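October, late evening

Second week at Molmont and my forearms ache. We did the round table station all day. Yamila Urrutia wants 500 clean takes from it before we move on, and by lunch my pair had 77. I had the grippers first, then she swapped me to checking takes, then back again at four.

Holding one in each hand is easy enough. The slow part is closing them at the speed she wants. If I go at my own pace the take is too quick and Sotelo marks it down when he reviews the files. The strap of the pack digs in after an hour, so I shortened it 2 notches. 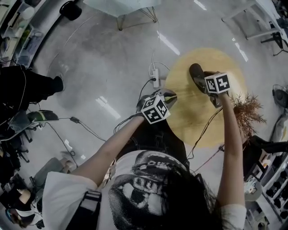
We lost 18 takes in the morning to tracking. Edith Betancur looked at the logs and said I was turning my wrists in so far that the marker cube went out of view. She told me to keep my elbows out. The next batch was fine. I wrote "elbows" on my hand in pen.

Everyone else was on other stations, so there was a lot of talking, and the fluorescent lights gave me a headache by three.

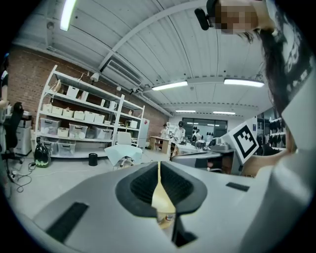
Marker card held up over the gripper, Molmont.

After the break Edith explained what Darow does with the takes. They go to Trukitance to train the arm, and the bad ones get thrown out. I asked if it learns the hesitations too. She said yes, if we leave them in. I redid my last few.
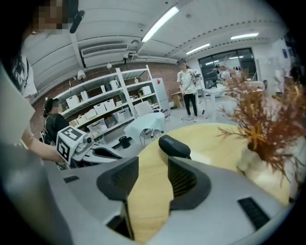

The round table and the dried branches, from the gripper.

Left at seven. Soup, bath. Must ask Yamila about the hours for next week.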